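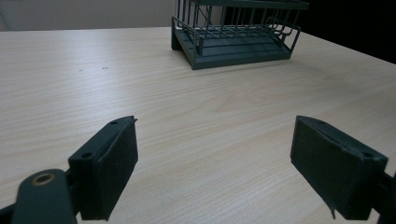

Os dedos abertos sobre a mesa, com a grade verde ao fundo.

Leitura: 1 min
Última atualização: 2021-01-04

Hoje escrevi de novo a regra 13 do caderno da Orkia. Em novembro ela dizia só "verificar a garra". É pouco, cada pessoa verifica uma coisa diferente. Agora diz: olhar as duas espumas pretas, e se uma ponta está desfiada, como na do dedo direito, anotar antes de gravar. Não é proibido continuar - é proibido não anotar.
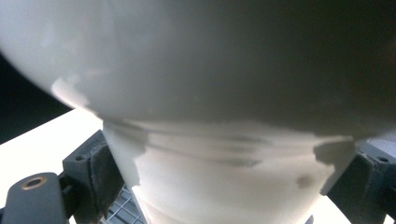
Também pus que se pega pela parte mais estreita da peça, com os dois dedos encostados, e que não se aperta mais para corrigir uma posição má. Abre-se e começa-se outra vez. O Ayuba Fiadzo acha que isso gasta tempo. Temos 1.000 gravações para entregar e eu compreendo a pressa dele, mas prefiro uma repetição a um dado em que não confio.

Falta decidir quem assina a folha. Amanhã pergunto.

Comentários (3)

Tukier: Vocês trocam a espuma com que frequência?

Istine: Aqui também anotamos, ajuda muito.

Tukier: Obrigado, vou copiar a regra.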